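Home > Kitchen and Dining > Storage > Question

Is a wooden cup rack any better than a tea towel on the worktop?

Asked in October. 3 answers. Viewed 2,000 times.

We have a set of plastic cups that get used all day long, and at the moment they dry upside down on a folded tea towel next to the kettle. The towel is permanently damp, it smells by the second day, and half the cups have a ring of water trapped under the rim when I pick them up.

My partner wants one of those wooden racks with the slanted pegs. The one in the basket is from Zanine and it costs more than the cups did. The listing says it "lets every cup breathe", and I'm not convinced a cup needs to. It also says it suits "all common drinkware", which I've learnt to read as "we haven't checked".

What I want to know:

Do cups sit on slanted pegs without falling off when you take the one next to them? Ours are light plastic, not mugs, and they have no handles to hook on anything.

Does the wood go black where the water runs down? Every wooden thing I've owned near a sink has gone black.

And does it take up less room than the towel? The worktop is 41 cm deep on that side and we already lose a chunk of it to the kettle and a plastic tub of odds and ends that never gets put away.

I've read the reviews. They all sound as if they were written ten minutes after opening the box, so I'd sooner hear from somebody who has had one for a while.

Answer 1 (marked helpful by 13 people)

Had one for two years, a dark one from Saveslow, so not the same make, but from the listings they look near enough the same thing to me.

Falling off: not really, provided the peg goes well up inside the cup. Light cups tip if the peg is short. Measure the inside depth of your cup and compare it with the peg length, if the seller gives one. Many don't, and I'd take that as a reason to shop elsewhere. With mine you lift the front ones off first. If you go for the back one while the front ones are on you will knock something, and plastic bounces a surprisingly long way across a kitchen floor.

Black wood: yes, a bit, at the foot of the pegs where the drips collect. On dark wood you don't notice for ages, and I suspect that's why so many of them are sold dark. Mine was described as "sealed". Whatever it was sealed with came off in the first winter. I now shake each cup over the sink before it goes on and wipe the base every evening. It has stopped getting worse.

Room: it depends what you count. The base is smaller than a folded tea towel but it goes upwards, and if you have wall cupboards low over that side you'll be pulling cups out at an angle. Put a cereal box where the rack would go and live with it for a couple of days before you pay for anything.

It does beat the towel for smell. I was expecting to say it made no difference.

Answer 2

just get the delaunay one its fine. had it since spring no problems. dont overthink it

Answer 3

I'd be careful with "no problems since spring" for anything made of wood that lives next to water. Ask again in a few years.

To the original question, I think you have two separate problems and the rack only deals with one. Air has to get under the rim, and slanted pegs do help there, as the cup hangs at a tilt and the rim isn't flat against anything. But if the worktop is already full then the rack becomes one more object on it, and the tub of odds and ends will still be there. We did it the other way round. Cleared the surface, put down a big sheet of brown paper, stood everything we wanted to keep out on it and looked at how much was left over. Paper costs next to nothing and you can draw round things.

Picture below of the kind of spread I mean, rack at one side and tub in the middle.

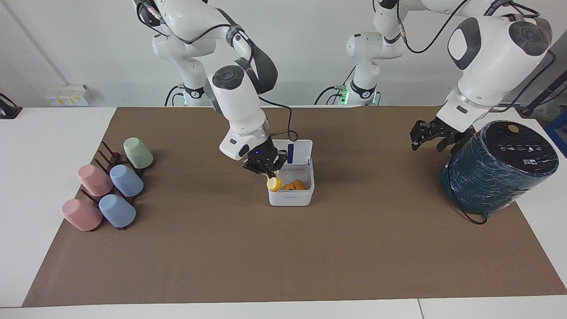
Five cups upside down on the pegs, with the white tub and the teal container taking up the rest of the paper.

You'll notice the cups are all one size. I would bet that matters more than the brand. Once you start mixing a tall beaker in with short cups, the beaker leans on its neighbour and you're back to trapped water.

On price, I looked at Zanine when we were choosing and couldn't find anything on the page that justified the extra. No type of wood given, no mention of what the finish was, and a lot of talk about mornings. Alldale had a plain one that at least stated the peg length, so we bought that. I'm not going to tell you it's wonderful. One peg was loose when it arrived and I had to glue it – which I resented, having paid for postage as well.

If the cups are plastic and you don't care what it looks like, a wire cooling rack over a tray does most of the same job. It's ugly, but you can scrub it.

Comment from the person who asked

Thanks. Tried the cereal box and it's right under the cupboard door, so that side is out. I've also measured the pegs on the Zanine listing from the photo as best I could and I reckon they're too short for our cups, though there's no way to be sure from a photo. Have emailed to ask. Using a cooling rack in the meantime.

Was this page useful? Yes / No
Related: Getting tea stains out of plastic cups
Related: Oiling wood that sits near a sink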